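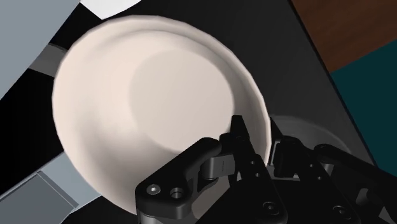

图1 乳白色圆碗与黑色夹爪(渲染图)

3 资料与方法

3.1 研究场所与课程形式

资料取自Drastari与Durkunum两处私人教练工作室。两处均以预约制一对一力量训练为主要业务,课程由同一名教练全程带领,每节45分钟,含热身、主体训练与整理活动。小班课、团体操课以及会员自行使用器械的时段不计入本研究。两处工作室共用一套课程编排规则:主体训练由下肢推、下肢拉、上肢推、上肢拉与躯干稳定五类动作构成,每节课至少覆盖其中三类,具体动作由教练根据会员的训练年限与当日状态选定。

两处在场地面积与器械配置上存在差别。Drastari以自由重量为主,固定器械仅用于热身及康复期会员的替代动作;Durkunum的固定器械比例较高,深蹲架与卧推架需错峰使用。这一差别会影响组间休息的实际长度,因而在后文模型中以工作室为固定效应进入,不作合并处理。两处教练均持有有效的力量训练类资格证书,入职后接受过统一的记录培训,培训内容见3.3节。

本研究关注的问题是:教练在课中观察所得的主观用力评分,与会员在课后自报的课次主观用力评分(session rating of perceived exertion,sRPE)之间的一致程度,以及这种一致程度是否随师生配对时间的延长而变化。一对一训练通常假定教练能够从动作速度、呼吸和面部表情等线索中推断会员的用力水平,并据此调整下一组的负荷。若该推断存在系统性偏差,则以教练记录为依据的负荷递增方案会相应偏高或偏低。已有工作多在运动队环境中进行,运动员对评分量表较为熟悉,教练与运动员之间也常有多年合作关系,其结论能否外推至普通健身会员尚不清楚。

3.2 研究对象

会员的纳入条件为:年龄满18周岁;已签署一对一课程合约,且合约期覆盖整个观察期;观察期内由固定教练授课;能够独立完成评分。排除条件为:处于术后早期康复阶段;正在服用会明显影响心率反应的药物且医生未给出运动许可;妊娠期;观察期内更换教练。因临时代课产生的课次予以剔除,但不因此剔除该会员的其余课次。

会员入组时填写一般资料问卷,内容包括训练年限、既往运动项目、每周中等以上强度活动时间以及主要训练目标。训练目标分为减脂、增肌、体能提高、疼痛管理与其他五类,允许多选,分析时以会员自行标记的首要目标为准。配对时间定义为会员与当前教练首次正式上课至观察期首日之间的间隔,以月为单位,由工作室预约系统导出。体验课不视为正式课程。

教练同样作为研究对象入组。教练层面记录的变量包括从业年限、专项背景和每周授课量。考虑到授课量过高可能导致观察质量下降,每周授课量取观察期内的平均值,而不取入组时的自报值。

所有参与者在入组前签署知情同意书。会员被告知其评分不会反馈给教练本人,也不会用于课程续费的沟通。教练被告知其评分不作为绩效依据。两处工作室的管理人员仅能查看完成率,不能查看评分内容。

3.3 评分工具与记录流程

用力程度采用0至10级的类别比率量表。0表示完全休息,10表示所能想象的最大用力,允许以0.5为最小间隔作答。量表文字锚点经两名译者分别翻译后合并,再由未参与翻译的人员回译,对存在分歧的锚点逐条讨论后定稿。定稿版本在入组培训时向会员与教练分别讲解,讲解过程使用同一份讲稿。

会员评分在课程结束后约300秒采集。这一间隔的设定有两方面考虑。间隔过短时,评分容易受到最后一个动作的影响,在以高强度间歇收尾的课次中表现尤为突出;间隔过长时,会员往往已离开训练区域,缺失率上升。会员在更衣区入口处的平板设备上作答,题目为“整节课总体而言有多吃力”,作答时不显示以往评分。

教练评分分为两部分。第一部分为组别评分,即每完成一个主项动作的最后一组后,教练根据观察给出该组的估计值;第二部分为课次评分,在会员离开训练区域后给出,题目与会员版对应,表述改为“据你判断,会员认为整节课有多吃力”。采用这一表述的目的在于使双方评价同一对象,避免教练按照自己的训练经验评价负荷的客观大小。预试中曾使用“这节课强度有多大”的表述,部分教练将其理解为计划强度,作答与课前填写的计划值几乎相同,该表述因此弃用。

记录系统使用Margaritis训练日志。该系统按课次建立条目,每个条目包含计划负荷、实际负荷、组数、次数、组间休息、教练评分与备注七个字段。会员端评分单独存储,仅以课次编号与教练端条目关联,二者在导出前互不可见。条目自课程结束时起开放填写,至当日闭店时锁定,锁定后不得补录或修改。逾时未填的条目记为缺失,不以课前计划值代替。

培训由研究人员在两处工作室分别进行,内容包括量表锚点、常见误差与系统操作。培训后教练观看一组标准化训练录像并独立评分,与参考值偏差超过2级者需重新讲解锚点后再次评分。参考值来自录像中受试者本人的自报评分。录像评分仅用于检验教练对量表的理解,不纳入正式分析。

3.4 外部负荷指标

为区分评分分歧与负荷本身的变化,同时计算以下外部负荷指标。

训练量负荷:各主项动作的重量、组数与次数之积,按课次求和。自重动作以体重的固定比例折算,折算比例按动作类别设定,同一动作在整个观察期内保持不变。弹力带动作因阻力难以准确换算,不计入训练量负荷,仅以组数计入课次总组数。

相对强度:实际重量与该动作估计一次最大重量之比。一次最大重量不作直接测试,由近期一组接近力竭的次数推算。推算组的次数超过12次时误差明显增大,此类推算值不采用,对应动作的相对强度记为缺失。

训练密度:主体训练部分的总组数除以主体训练时长。主体训练时长由第一个主项动作的首组开始时刻与最后一个主项动作的末组结束时刻相减得到,不含热身与整理活动。

三项指标中,训练量负荷受动作选择影响较大,以腿部推举替代深蹲时数值会显著上升,而主观用力未必同步变化。为减轻这一影响,训练量负荷在会员内部按动作类别标准化后再求和。标准化以观察期前段的课次为基准,基准课次本身仍参与后续分析。

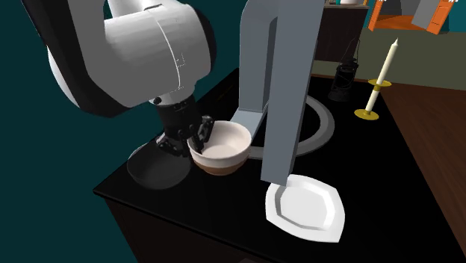

闵若川
通讯作者,运动训练学方向副教授
研究方向:抗阻训练负荷监控、私人教练课程质量评价

3.5 数据整理

观察期自3月开始。导出后的原始条目按下列顺序处理:首先剔除代课课次与中途终止的课次;其次剔除会员端或教练端任一课次评分缺失的条目;再次核对课次编号,对同一编号下出现两条会员评分的情况,保留首次提交的一条;最后核对课程时长,剔除实际时长与排课时长严重不符的条目。经上述处理,得到配对完整的课次1104节,作为主要分析样本。

备注字段为自由文本,用于识别可能影响评分的特殊情形。从全部备注中随机抽取300条,由两名编码人员独立编码,编码类别为睡眠不足、近期患病、局部疼痛、时间受限、设备占用、情绪与工作压力、其他以及无特殊情形。两名编码人员均不知晓对应课次的评分。分歧由第三名研究人员裁定,裁定后的编码规则用于其余备注的单人编码。一条备注可对应多个类别。“时间受限”与“设备占用”在预编码中经常混淆,正式规则规定:因他人使用器械而改变动作顺序者归入设备占用,因会员迟到或提前离开而减少组数者归入时间受限,两种情形并存时同时标记。

对评分字段进行了末位偏好检查。若某一教练绝大多数评分集中于同一取值,则在敏感性分析中剔除该教练的全部课次。会员端采用同样的规则,但仅适用于有效课次达到最低数量要求的会员,以免把短期内训练内容确实相近的情形误判为敷衍作答。

3.6 统计分析

一致性分析分三步进行。第一步,以教练课次评分减会员课次评分得到差值,绘制差值对均值的散点图,计算平均差与95%一致性界限。同一会员提供多个课次,差值之间不独立,故一致性界限由含会员随机截距的方差分量模型估计,总方差取会员间方差与会员内方差之和。第二步,计算组内相关系数,采用双向随机、绝对一致、单次测量形式。第三步,检查差值是否随用力水平变化。以往报告提示,教练在低用力课次中倾向于高估,在高用力课次中倾向于低估,即评分向量表中部集中;若该现象在本样本中存在,差值对均值的回归斜率应为负。

需要指出,差值与均值之间的斜率也可由双方评分方差不等引起,斜率为负并不足以证明教练的判断向中部回归。因此另以相对强度和训练密度作为外部参照,分别拟合会员评分与教练评分对外部负荷的回归,比较两条回归线的斜率。若教练评分对外部负荷的斜率高于会员评分,则提示教练更多依据杠铃上的重量作出判断,较少依据会员的反应。

配对时间的作用以线性混合模型检验。因变量为差值的绝对值,经平方根变换以改善残差分布。固定效应包括配对时间、会员训练年限、教练从业年限、工作室、首要训练目标、相对强度以及配对时间与相对强度的交互项;随机效应包括教练截距和嵌套于教练之下的会员截距。配对时间呈右偏分布,取自然对数后进入模型。是否加入配对时间的随机斜率,由限制性最大似然拟合下的似然比检验决定,若加入后模型不收敛,则保留仅含随机截距的形式。

组别评分用于补充分析。以Grendetti加权法将各组评分合成为课次值,权重由该组在课次中的时间位置与相对强度共同决定,位置越靠后、强度越高,权重越大。合成值与教练直接给出的课次评分之差,反映教练在总体判断中对末段训练的侧重程度。为检验结果对权重设定的依赖,另以等权平均和最大值两种方式合成,比较三种方式下合成值与会员课次评分的相关。

缺失数据的处理以完整配对分析为主。教练端缺失多与连续排课有关,会员端缺失多与离店匆忙有关,二者均难以视为完全随机缺失。为此以课次时段、前后课次间隔及备注编码建立缺失概率模型,按缺失概率倒数加权后重复主要分析。权重在第99百分位处截断。外部负荷指标的缺失采用多重插补,插补模型包含主分析模型中的全部变量,并保留会员层次的聚类结构。

全部检验为双侧,显著性水平取0.05。主要结局为课次评分差值的平均值及其一致性界限,仅作一次检验,不作校正;配对时间的主效应及其交互项列为次要结局,采用Holm法校正。补充分析仅报告点估计与置信区间,不作显著性判断。

3.7 敏感性分析

预先设定的敏感性分析包括四项。其一,剔除存在末位偏好的教练与会员后重复主要分析。其二,剔除备注编码为近期患病或局部疼痛的课次,此类课次中会员自报评分可能混入不适感,与用力感难以区分。其三,将两处工作室分开拟合,观察平均差的方向是否一致。其四,仅保留每名会员观察期后半段的课次,以检验评分熟练程度的影响。会员在最初几节课中对量表尚不熟悉,常以整数作答,且较少使用7级以上的取值,这一倾向在前期课次中可能使教练表现为高估。

此外,对课程时段作事后探索。晨间课次与晚间课次的会员构成不同,晨间以固定作息的长期会员居多,时段效应与配对时间部分重叠。该分析未列入预先设定的方案,结果在第4节中单独列出,并与预设分析区分标注。

3.8 测量上的限制

本研究的参照标准为会员自报评分,自报评分本身存在误差。同一会员在外部负荷相同的两节课中给出不同评分,可能源于恢复状况的真实差异,也可能源于作答波动,现有设计无法将二者分离。心率数据仅在部分课次中采集,且抗阻训练中心率与用力感的对应关系较弱,故未作为参照。杠铃速度测量可提供更直接的用力指标,但Durkunum的固定器械多数不便安装传感器,若仅在Drastari采集,则工作室效应与测量条件混杂,因此两处均未使用。

教练在给出课次评分前已完成组别评分,前者可能受后者锚定。为评估这一影响,在部分课次中取消组别评分,仅保留课次评分。取消与否按周交替,由系统自动设定,教练在课前即可知晓当日是否需要填写组别评分。由于无法对教练隐瞒这一安排,取消组别评分的课次中,教练的观察方式也可能随之改变,相应比较的结果应按此理解。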